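**Vodstead under-cabinet light bar, 50 cm**

Two months of daily use. Output is even along the length, with a slight green cast at the lowest setting.
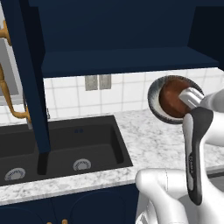

Fixing is by two screws or adhesive pads. The pads failed on day 14 - the screws held. Under a dark shelf board like the navy one here, very little light bounces back, so run it one step brighter.

The driver hums faintly at full output. 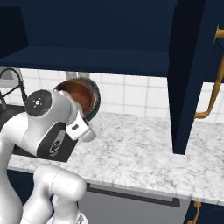

Dimming removes the hum. At 148 lumens per step, the jumps are coarse. The Orkow bar dims more smoothly but costs twice as much.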